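Responding to a Bulb Fault During the Lamp Task

Ulluveck Domestic Robotics Laboratory
Operating procedures, Section 2: Faults and recovery

Purpose

This procedure sets out the steps to be followed when the Mahlangu two-arm unit stops, drops a bulb or damages a lamp while performing the bulb replacement task. It was prepared after a fault at the Deltdale site in January, in which the right gripper continued to turn after the bulb had reached the bottom of the socket. The glass separated from its collar inside the shade. No one was injured, but the operator reached for the lamp before the arms had been isolated, and the review treated that as the more serious of the two matters.

The procedure applies to all operators, trainees and visiting staff. It replaces the single-page notice formerly posted beside the control station. Copies of that notice should be removed.

Background to the fault

The unit learns the task from recordings of a person doing the same work by hand. In those recordings the person holds the shade with the left hand and turns the bulb with the right, and feels the thread tighten. The camera records the position of the fingers. It does not record how firmly they press.
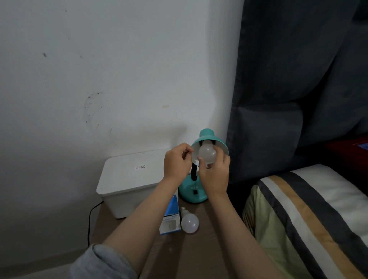

Page last changed: 6/6/18

The review found that the controller had no dependable sign that the bulb was seated. It relied on a count of wrist rotations, and the count had been set using a socket with a longer thread than the one fitted to the Deltdale lamp. When the bulb stopped turning, the controller read the resistance as a slipping grip and tightened its fingers. It then began another rotation. The torque limit should have ended the attempt at this point, but it had been raised during earlier testing with a stiff socket and was not returned to its normal value.

A second weakness was found in the left arm. The gooseneck of the lamp is flexible, and when the right gripper pushed, the shade moved with it. The left gripper followed the shade to keep its hold and in doing so bent the neck further. The two arms were each correcting for the other when the glass gave way.

Before you start

Complete the following at the beginning of every session, including sessions that continue work from the previous day.

1. Switch the lamp off at its own switch, then unplug it at the wall. The lamp is to remain unplugged for all insertion and removal trials. Lighting tests are covered in Section 3.

2. Confirm that the emergency stop is within reach of the operator's chair. Press it once, check that both arms lose drive, and reset it.

3. Open the limits page at the control station and read the torque limit for each wrist. The values must match the signed sheet for the lamp in use. If they do not, do not correct them yourself. Notify the supervisor.

4. Select the correct lamp profile. Profile 30 is for the short-thread socket. Profile 41 is for the long-thread socket and must not be used with any gooseneck lamp.

5. Check the bulb for cracks, for movement between the globe and the collar, and for damage to the screw base. A bulb that has been dropped is not to be used again, even if it looks sound.

6. Put on safety glasses. They are to be worn by everyone inside the marked area whenever the arms have power.

Recognising a fault

The unit will report some faults by itself. Code 161 indicates that a wrist has met resistance before the expected number of rotations. In the past, operators were permitted to clear this code and let the attempt continue. That permission has been withdrawn. Code 161 is now treated as a stop.

Other faults produce no code and must be caught by watching. Press the emergency stop if you observe any of the following:

The shade turns or tilts together with the bulb.
The bulb enters the socket at an angle and the wrist begins to rotate.
The lamp base lifts or slides on the table.
Either gripper closes further after the bulb has stopped turning.
There is a creak or click from the glass or the collar.

An operator who is unsure should press the stop. A trial that has been ended early can be repeated, and no record is kept of who ended it.

Making the unit safe

Follow these steps in the order given.

1. Press the emergency stop. Do not use the pause command on the screen. Pause holds the grippers closed with the motors live, and the arms may move when the program resumes.

2. Say "stopped" clearly so that others in the area know the trial has ended.

3. Wait for the drive light on both shoulders to go out. Keep your hands away from the lamp during this time. An arm that loses drive may settle downward, and the bulb may come free as it does.

4. Turn the isolator at the base of the unit to off and hang the red tag on it. The person who hangs the tag is the only person who may remove it.

5. Check once more that the lamp is unplugged.

6. Look at the bulb before touching anything. If the glass is whole, go to the next part. If it is cracked or broken, go to "Broken glass".

Releasing an intact bulb

Two people are required. The first supports the shade from the side, close to the rim. The second holds the bulb from below with one hand and uses the other to turn the manual release on the gripper. The release is stiff and should be turned slowly.

Once the gripper is open, swing the arm back by its forearm until it is well clear of the table. Do not push on the wrist. Unscrew the bulb by hand if it has engaged with the socket. If it will not turn under light pressure, leave it in place and call the supervisor.

Inspect the socket opening for a crossed or flattened thread.

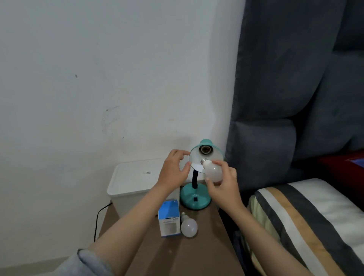 A replacement bulb should then be fitted by hand before the unit is used again. Bring the screw base squarely to the socket, turn it gently backward until the thread drops into place, and then turn it forward. It should run smoothly and come to a definite stop. Should it bind at any point, the lamp is to be withdrawn from use and labelled. Remove the test bulb when the check is complete.

This step was omitted at Deltdale on the day of the fault. A crossed thread had been noted in an earlier trial and the lamp was returned to service without a check by hand. It could not be shown that the thread contributed to the breakage, but neither could it be ruled out.

Broken glass

Cut-resistant gloves are kept in the drawer of the control station. Put them on before approaching the table. Clear other people from the area and keep the door closed.

Collect large pieces with the tongs and place them in the rigid sharps container. Use damp paper towel for small fragments, including those inside the shade. Bedding and other soft items near the table must be bagged and shaken out outdoors, or discarded. Do not use compressed air.

If the collar remains in the socket, do not attempt to remove it with the gripper or with pliers from the general tool kit. The electrical technician will remove it. Examine the pads of both grippers under a bright light, as fragments can lodge in the rubber and damage the next bulb.

Any cut, however minor, is to be reported to the first aid officer before the end of the shift.

Recording the fault

Save the session log before restarting the controller. A restart clears the wrist torque trace, and the trace is needed by the review. Enter the following in the fault book:

Lamp and profile in use
Torque limits as displayed, for both wrists
Any code shown
Stage of the task when the stop was pressed
Condition of the bulb, the socket and the neck of the lamp
Names of those present

Keep the failed bulb in a labelled bag. Recordings from the session must be marked "hold" and are not to be added to the training set until they have been released in writing.

Return to service

The unit may be returned to service only by the supervisor or a person named by the supervisor for that purpose. Before the tag is removed, the limits must be read again and compared with the signed sheet, and the empty gripper must complete the full motion at low speed with the lamp taken off the table.

Units running Pledetti controller software must also have the seating check turned on. This check ends the attempt when rotation stops, whatever the rotation count shows. It was available at the time of the fault and had been left off because it lengthened each trial. It is not to be turned off for any reason without written approval.

Questions about this procedure should be directed to Subbarao D'Souza, laboratory supervisor. Requests for changes to torque limits are made on the limits form and are not accepted by telephone.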